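Home Our Shops Alterations Linens Jobs Find Us

Counter and Finishing Person Wanted, Grastow Laundry and Mending

We are looking for one person to work the front counter and help in the finishing room at our Muma Street shop, starting in May. It is a four-day week with every other Saturday, and the Saturdays are the long ones. If you have worked in a dry cleaner before, you know what you are getting into and we would love to hear from you anyway.

The shop has been open for 43 years. In that time the sign has been replaced twice and the bell over the door has not been replaced at all, although several customers have offered to pay for it. We wash, press, mend and hem for the neighborhood, and we do the tablecloths for two restaurants whose guests are apparently unable to get beets from plate to mouth.

What the job is

Mornings you open up, sort what came in overnight through the drop slot, and write tickets. The tickets are paper. We tried a tablet for a while and went back. Our numbering runs up to 953 and then starts over at one, for reasons that retired with the previous owner, and you will get used to it faster than you expect.

Afternoons are in the back with Evelien Meijer, who runs finishing. You will fold, bag, tag, hang, and learn the steam press. Evelien will teach you shirts first. She has opinions on collars and will share them while you work. After a couple of months you may be trusted with pleats.

In between, you answer the phone. Most callers want to know if their pants are ready. A few want to know if we can get candle wax out of a suede jacket by five o'clock, and you will need to find a kind way of saying no.

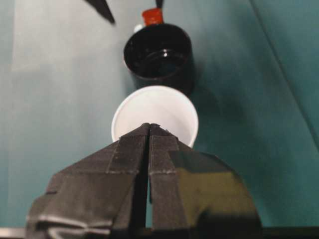 What we are looking for

- You can stand for most of a shift and lift a full bag of wet towels without making a speech.
- Your handwriting can be read by other people. We will check.
- You can tell cotton from linen, or are willing to be corrected in front of customers until you can.
- You stay pleasant with a person who is holding a shrunken sweater and looking for someone to blame.
- Basic sewing is a plus. Buttons are enough. Milan Visser does the alterations and doesn't like people touching his machine, so nothing fancier is called for.

You don't need a car, a degree, or a passion for garment care. We have interviewed people with a passion for garment care and they tended to leave by August.

Pay and the rest

Pay is hourly and a bit above what the bakery next door offers, a fact we are happy to put in writing and they are not. You get paid breaks, paid time off after the first three months, and your own laundry done free, within reason. One former colleague brought in his whole softball team's uniforms every week. Within reason now has a definition, and it is on the wall by the dryers.

The back room is hot in summer. We have fans. They move the heat from one end to the other.

How to apply

Come by on a Monday after 2 in the afternoon and ask for Hilde Van Beek, or leave a letter at the counter with your name, a phone number, and a few lines on where you have worked. Please don't send a cover letter explaining that you have always dreamed of this. Half a page is plenty.

If we like the letter, we'll ask you in for a paid trial morning. You'll write tickets, fold a stack of pillowcases, and meet Mr. Pliltasham, who has been picking up the same gray overcoat since before any of us worked here and will want to know where you went to school. Bring flat shoes and something to eat.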